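February, late afternoon

Back on the fridge task. Yesterday's build of the Runusard planner was still solving the reach into the compartment as free space plus one box, and the box was wrong. I had the bottom ledge modeled flat. The real one has a raised lip, and the last part of the approach was being planned through it. Arkitz, our collision checker, passed those paths because the mesh said they were fine. Replaced the mesh, reran the saved queries. 471 plans in the set, 40 now rejected, every one of them at the lip. That matches what I would expect from the geometry, so the new mesh stays.

Spent the rest of the morning on the grasp side. The target for this stage is fruit on the fridge shelf, fruit goes to the yellow basket on the table. The side approach is the only one with any clearance. Coming from above puts the wrist too close to the compartment walls, and the inverse kinematics picks an elbow position I don't like.

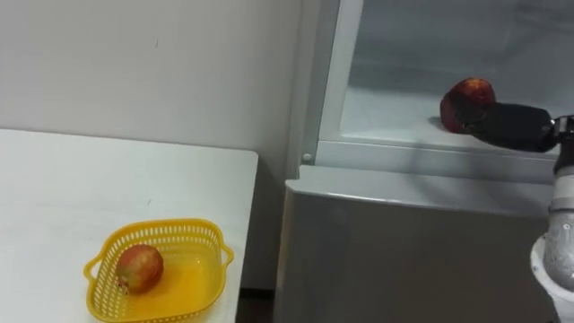

The contact threshold is still a guess. Apples roll. If the controller waits for a firm force reading before it calls contact, the fruit can be pushed along the shelf while the estimator thinks it is standing still. If the threshold is low, noise from the wrist sensor sets it off. I added a 200 ms window and require the signal to hold through it. Clean on replayed logs. I don't trust replayed logs for contact, so it goes on the list for the arm.

Lindiwe Chauke came by after lunch and asked why the pose estimate is frozen once the gripper closes in. Because the gripper covers part of the fruit and the fit drifts toward the visible side. She suggested keeping the estimate live but raising its covariance as the covered area grows. Better than what I have. It needs a mask of the gripper in the image, which Modise can render from joint state, but the render lags by 2 frames at the moment. Have to fix the timestamps first.

Then perception, which took longer than planned. Brosasura, the segmentation node, has trouble with the basket. The side openings break up its outline, and anything orange-yellow lying inside gets merged with the plastic. Red fruit separates fine until one piece sits partly behind another at the bottom of the image, and then the count goes unstable from frame to frame.
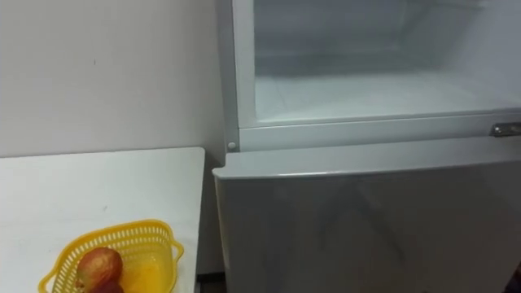

Photo: head camera, fridge task log

Tried splitting on depth edges as well as color. It helps with the overlap and does very little for orange on yellow, where the depth step is small and the rim adds its own edges. Next thing to try is fitting the basket as a known model and labeling whatever is left over inside it.

The glass is a separate problem. Depth through it is unreliable, so the planner can't use the point cloud alone to tell whether the compartment is open. For now I want an explicit door state in the world model, set from the position of the white border, and no reach allowed while that state is unknown — slower, but I can reason about it.

Committed the mesh and the window. Left the mask work on a branch. Timestamps tomorrow, before anything else touches Modise.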